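Sorting Out the Offcut Bin

Short stock is the hardest material in a small shop to store. At Trernach, a joinery in Birnatham, Esi Tsikata keeps anything under 27 centimeters in open trays and throws out the rest twice a year, in May and August.

Her method depends on shape. Blocks go flat, with space between them, so that a length can be judged without lifting the piece. Sticks are laid parallel where possible. Metal parts such as brackets are pulled out first, as a bracket left under timber will mark the face and can chip a blade later.

Sloped sides help. Small pieces slide back to the floor of the tray and can be reached from any edge. A tray that sits on a bench should be clamped at the rim; a quick-release bar clamp at each of two corners is enough for light loads.

Tsikata sets a limit of 62 pieces per tray. Past that, she says, people stop looking and cut new stock. Roughly 3,000 offcuts pass through the shop in a year.
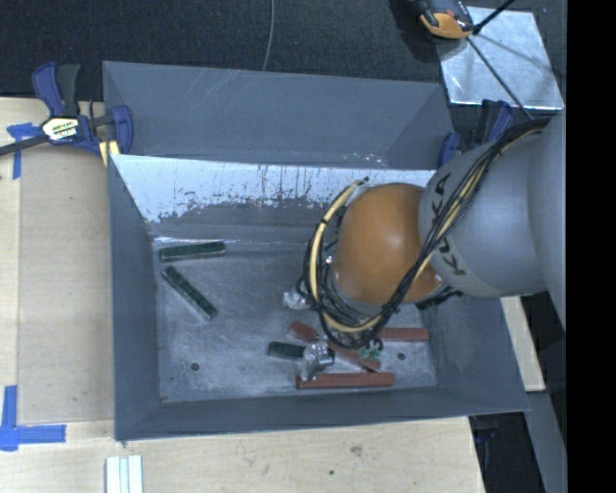

Green blocks, reddish-brown sticks and a metal part in a clamped bin.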